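The rink at Ustness opened at 5, and she was on the ice before the lights had finished warming up. She ran the free skate twice without music. The flip was fine both times. The lutz was not.

Her coach stood at the barrier with his hands in his sleeves.

"Again," he said. "From the corner."

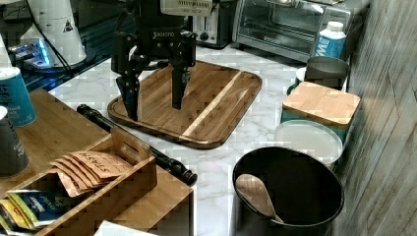
A striped cutting board on the marble.

She went again from the corner and fell. The Brulden Trophy was in October, and 6 girls were going for one place. Her mother had already paid the entry fee and the coach fare to Horgan. 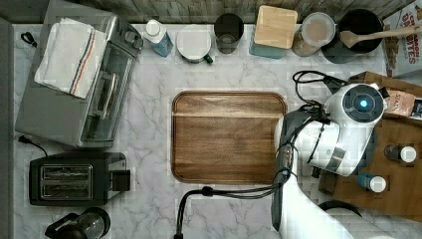
On the next try she held the outside edge a moment longer. The landing was scratchy but she stayed up. He wrote something in his notebook and didn't show her.

"Was that all right?" she asked.

"It was a lutz," he said. "Do your spins."

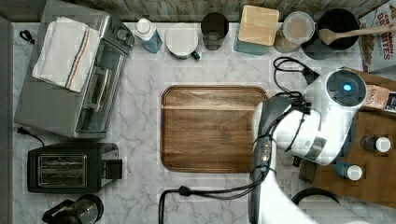
She did her spins. When the hockey boys began banging on the door she came off, put her guards on and sat down to unlace. Her left foot had gone numb. He passed her the flask and told her the bus was at ten past.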